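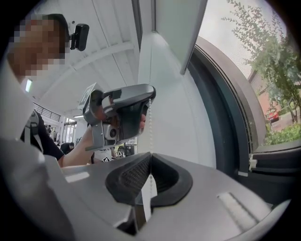
Gwawr Bevan wants to know, before we go any further, whether we saw any robots at all on this visit, because the sign-up sheet said "robot open day" and she had pictured something with legs.

Fair question, and several of you wrote the same thing on your response slips, so let me start these notes there. We spent most of our time at Grultano watching people. They were wearing straps and little head cameras and holding gray grippers, and they were doing chores. I still call it a robot visit! The whole afternoon was about where a robot's know-how comes from, and at Grultano it comes from hands.

What you should have in your notes from the demo floor

Soo-ah Maeng gave us the short version by the door, and I'll give it again for those of you who were still looking for parking. A person does a task while holding the gripper. The camera on it records what the gripper is looking at, and the head camera records what the person is looking at. The black-and-white patterned squares are there so software can work out where each thing was and how it was turned. Later on, a robot arm with a similar gripper on the end is trained from those recordings. One go at one task is called an episode (write that word down, I use it constantly from week six on).

Blinds are a lovely first task to think about, and I could have talked about them all day. A beaded cord is thin, it swings, and it never hangs the same way twice. You can't give a robot a fixed spot in the air and tell it to close its fingers there. It has to look, move, look again. Compare that with the parts feeder we studied in December, where every piece showed up in the same place facing the same way — that machine could run with its eyes shut, more or less.

Ieuan Pritchard asked Soo-ah how many episodes they need for one chore. She said the team had 343 for their first task, called Bellis, and that it wasn't nearly enough. The current plan is for roughly 3,000. I saw a few of you wince.

Bathroom jobs are the other half of what they're after. Think about what's going on at a sink: shiny surfaces, reflections in the window glass, a faucet to reach around, small things lying in a basin that you look down into. Hands block the camera's view of the very thing they're working on. This is why you want more than one viewpoint, and why the markers go on the wrists as well as on the grippers.
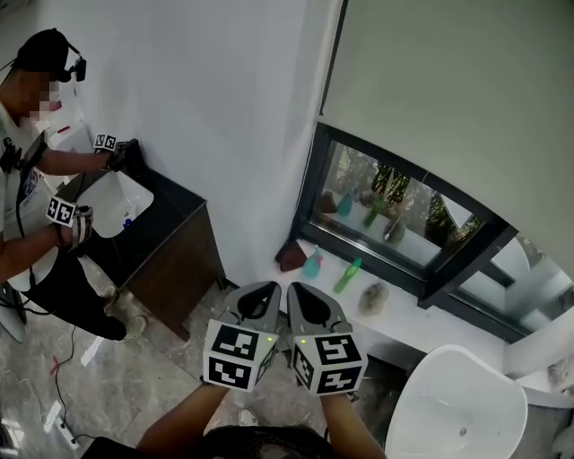 Questions to think over before the next class

Pick one chore from your own kitchen or bathroom and break it into steps, small ones. "Wipe the counter" is too big. Where does the hand go first? When do the fingers close? How would you know, from video only, that the step was finished?

Then decide where you would put the markers, and which steps would hide them. Elis Sayce had a good idea on the ride back, which was to film the chore on your phone first and only then write the steps. Try it both ways if you have time. My own list for making toast missed opening the bag.

Last one, and it's a bit of a debate. Clultar, the software Grultano uses for sorting episodes, throws out the messy ones, the fumbles and drops. Nikola Wieczorek thinks the fumbles should stay in because a robot will fumble too and needs to see how a person recovers. I lean her way, though I can see the other side. Half a page is plenty.

Reading for next time is the Zukunow handout, first section only. Slips and chore lists go in the tray outside my office.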